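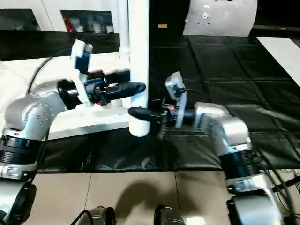 Both arms on the pole, morning, before we touched the fingertips.

July, late, with the kettle just gone on. What a long and rather lovely day! We finally got round to the finger comparison I've been promising Coralie since spring, and I'm still a little giddy from it (and my back hurts, from all the leaning). The idea was simple enough: bring the two grippers in on either side of the pole, one high and one low, and see which fingertips we'd sooner live with. I like the Nallard set. Coralie likes the Istmont set, and she has been very patient with me.
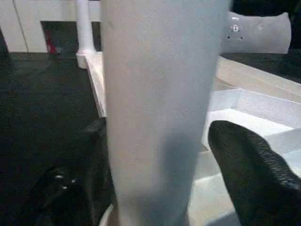
Merike Kivi
Gripper testing, Bustville workshop

I do love the wrist cameras for this sort of work. From across the table everything looks like plenty of room, and then you switch to the close view and the cylinder is simply enormous, with that ridged black finger right up beside it. Tiziana kept saying "closer, closer" and I kept saying I couldn't get any closer without knocking into the thing!

We ran 19 approaches before lunch and wrote every one of them down in the green notebook, in Tiziana's handwriting, thank goodness, as mine goes to pieces when I hurry.

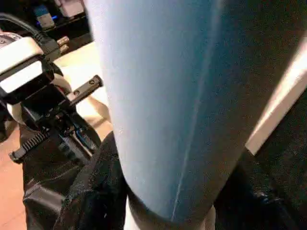

Wrist view, with the toothed rack showing low on the gripper.

After lunch Justinas came by and wanted to talk about exposure, which he always does, and he had a point this time. The blue comes up so differently from one side of the cylinder to the other, pale on the left and nearly gray on the right, and I'd been fussing with the controller when I should have been looking at the lamp. So we left the gains alone at 525 and I made tea for everybody.
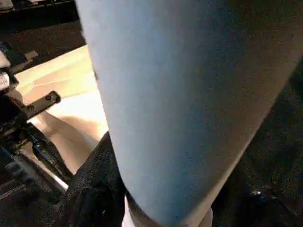

For tomorrow

Ask Rūta for the spare finger pads. Try the low approach again, slower, and let Coralie drive. Phone Dambrauskienė about the cable. And bring the good biscuits, I promised.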